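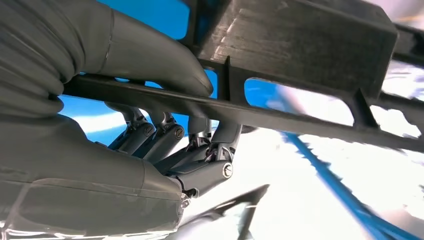

The Second Life of Small Repairs

How one regional library system learned to lend parts, patterns and know-how

When the Litov branch library closed its periodicals room, the space was expected to become a quiet study area. It now holds a long counter, a wall of shallow drawers and a desk where residents may bring household items that have stopped working. The desk opens at 2 in the afternoon and is usually busy well before closing.

The service is part of a program run by the Rivadeneyra Library District, which covers Litov, Witis and three smaller towns along the river. It began with a modest request. Patrons who borrowed sewing machines and hand tools kept asking for the missing pieces that would let them finish a job: a drawer runner, a knob, the hinge of a lamp shade. Most of these parts were no longer sold, and the makers of several of the items had long since closed.

The district's answer was to treat a spare part much as it treats a book. Each useful pattern is measured, drawn, given a catalog entry and kept on file. Patrons may take a copy of the drawing home or ask for the part to be made at the branch, at the cost of materials. The catalog opened with 47 entries, nearly all of them for kitchen appliances and window fittings, and has grown steadily through donations of drawings from patrons.

Cataloging proved to be the harder part of the work. A book has a title page; a bracket does not. Staff at Witis first filed parts by the name of the appliance, then found that the same clip appeared in vacuum cleaners and bread boxes alike. The present system files each part by its task – holding, turning, sealing, hanging or joining – and only then by the object it came from. These five headings are printed on the drawer labels in all branches.

Not every item is accepted. Anything that carries household current is referred to Vukby, a repair firm in the county seat that offers library cardholders a fixed inspection fee. Child safety seats, helmets and gas fittings are declined outright. The rules are posted at the desk, and the district reviews them every March.

Appointments are limited to 60 minutes. In practice, around half of that time goes to talking through what the object is meant to do, how it was used and whether a simpler fix would serve. Patrons are encouraged to stay and take part in the work, and the library lends a short illustrated guide to those who wish to prepare in advance.

The district plans to extend the desk's hours at Witis next, where the waiting list is longest. Patrons with drawings to donate may leave them at any branch, together with a note of the make and approximate age of the item.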